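Forum index > Machine care and repair > Small cells and benchtop arms
Thread: Two-arm bench cell, gripper side drifts, hand side doesn't

blazena_v
We have a bench cell with two arms on one extrusion frame, timber top, a two-finger gripper on the left and a multi-fingered hand on the right. The left one has started to wander. At the start of a shift it goes where it was taught. By dinner time it's closing 2 mm away from where it should, always in the same direction, towards the middle of the table. The right arm is fine.

Kopecký, who sold us the arms, say recalibrate. I have recalibrated. It comes back every time. They now want to sell me their Dredero service kit, which as far as I can make out is a dial gauge, a bag of bolts and a login. Before I spend 400 on that I'd like to hear from someone who has used it and isn't paid to like it.

Blažena Vaněk

oldspanner
Recalibrating a thing that has moved only teaches it where it has moved to. What's the arm bolted to? If the answer is "the extrusion, with T-nuts", go and put a spanner on them before you do anything else.

blazena_v
It's the extrusion, with T-nuts. I've had a spanner on them. They were tight.

oldspanner
Tight according to what? A T-nut that has gone in slightly twisted feels lovely and tight and holds next to nothing. Slacken each one, wiggle it, watch the nut turn square in the slot, then do it up again with a torque wrench.

pmt_lister
I'd go easy on blaming the frame. If a nut were slipping you'd expect it to stay slipped. She says it's right at the start of every shift. Does it go back by itself overnight, Blažena, or is somebody homing it in the morning?

blazena_v
Somebody homes it in the morning. Me.

pmt_lister
Then we don't know it goes back at all. Leave it alone on Thursday morning. No homing, no calibration, just send it to the taught point and measure.

grublet
Seen this on our own cell and it was the cable. Ours hung in a nice big loop under the arm, and as it went round the loop caught and pulled. You'd never notice by eye. Clipped it to the first link and the problem was gone. The fitter from Storano, who had been out two times before that, hadn't so much as looked at it.

oldspanner
A cable pulling a geared joint out by 2 mm? I don't believe it. The cable would give up first.

grublet
Believe what you like, I was there. It wasn't bending the joint, it was tugging on the base plate, and the base plate was on a rail. So we may both be right, annoying as that is.

blazena_v
Could somebody look at the layout and tell me what they'd do first? There's a loop under the left arm near the base, so grublet may be on to something.

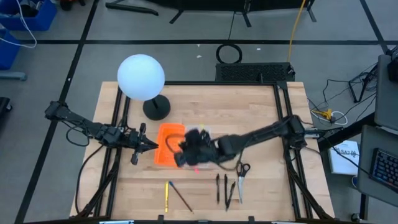 Should the cable be clipped before the base bolts are checked?
Bolts first, cable second, and a measurement in between. If you do both in one go and the drift stops, you won't know which of them did it, and it'll be back in a month with you none the wiser.

That's how I'd run it, anyway. I look after 7 arms and I've wasted more days by fixing two things at once than by fixing nothing.
-- pmt_lister

oldspanner
Agreed on the order. Two more things while you're down there.

Clean the slot where the nuts sit. Swarf and wood dust both get in and a nut sitting on dust will settle later.

And don't measure off that timber top. Wood moves. If you're using a pencil cross on the table as your reference you could be chasing the table and blaming the arm. Measure from the frame.

blazena_v
I was using a pencil cross on the table.

oldspanner
Well, there you are.

grublet
There she isn't. A butcher-block top doesn't shift 2 mm between breakfast and dinner unless you're hosing it down. Over a winter, yes. And the right arm works over the same wood and it's fine.

oldspanner
Is the right arm being measured the same way, though? A hand with that many fingers will close round a tray whether it's out or not. It may be just as far off and hiding it. I'd want a pointer on both wrists before I'd call either of them good.

blazena_v
No, it isn't. The right one I've only judged by whether it picks things up. I'll make a pointer for each and measure both from the frame.

lek_support_fan
Just to say the Lekenley base plates have dowel holes, so once they're set they can't creep. Might be worth a look? We changed over in July and have been very pleased.

pmt_lister
Dowels are a good idea. You can also drill two holes in the plate you've already got. I notice your user name, by the way.

lek_support_fan
I just like them. I don't work there.

grublet
Back to the question in the first post. I've had the Dredero kit in my hands. The gauge is decent. The bolts are bolts. The login takes you to a page of torque figures that were in the printed manual until somebody took them out. If you own a gauge and a torque wrench already, keep your money.

oldspanner
I'd be a bit kinder than that. The bracket that holds the gauge to the wrist is useful and a pain to make. But 400, no.

blazena_v
Measured first thing, nothing homed, pointer on both wrists, taken from the frame. Left is out, so it doesn't go back by itself. Right is out as well, by less than half as much. I didn't enjoy typing that.

Slackened the left base. One nut was crooked in the slot. I've squared it, cleaned the slot and torqued it all back up. The cable I have left exactly as it was, as instructed, and I'm running it for the rest of the week before I touch it. The right base gets the same treatment after that.

pmt_lister
Good. One crooked nut doesn't convince me yet. Write down the reading at the start and end of each shift, both arms, and post them up even if they're dull.

grublet
My money's still on the cable.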